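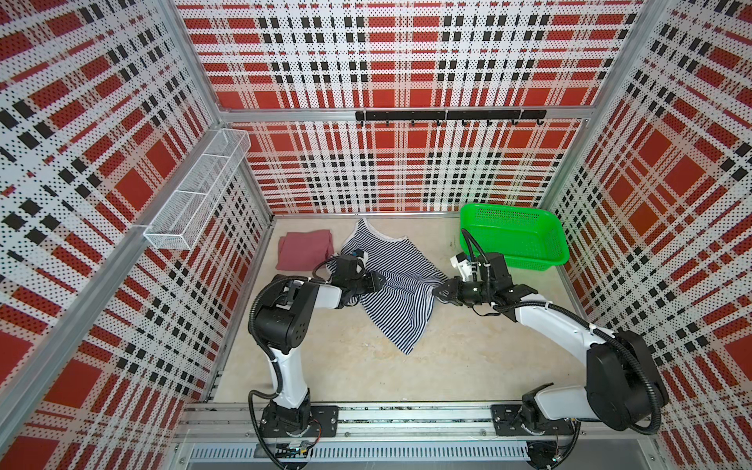
# Mullarlow Two-Arm Cloth Cell

If you're planning a cell for handling clothes, the Mullarlow is a great place to start. You get two arms on one front rail, a tabletop work area closed in on three sides, and enough wall space to hang the small stuff you'll want within reach. We love this size. It fits on a sturdy bench, and a tank top can be spread out in the middle with a gripper on each side of it!

## What's in the base package

- 2 white arms with black parallel-jaw grippers
- Grooved aluminum front rail with both mounting plates
- Aluminum corner posts and a crossbar for the back wall
- Three printed wall panels (plaid is our favorite, plain gray ships by default)
- Clulel control box and power supply

The hook rail, wire shelf and plastic baskets are add-ons. Most buyers end up wanting all of them, so put them in the first order and save yourself a second shipping charge.

## Size and power

The rail is 1224 mm long. Measure your bench before you order, then leave extra room in front - the cable loops hang over the edge and shouldn't get pinched against a drawer or a chair. Peak draw for the whole cell is 2000 watts, so give it its own outlet.

## Planning your budget

The arms are the big line, of course, but please don't forget the running costs. Gripper pads are the part you'll replace most. Set aside $200 a year for pads and cable ties if the cell runs every day, and less if it only comes on for a few hours in the afternoon.

Wall panels swap out in minutes, so you can change the pattern whenever you like (it's fun, and it's cheap). Drusilent cable sleeves fit the standard conduit and quiet things down nicely in a shared room.

## Works with

Sampaio wrist camera mounts, Clulel control boxes from the second version on, and any basket that fits the back corner. Orders placed in January ship with the new rail clamps.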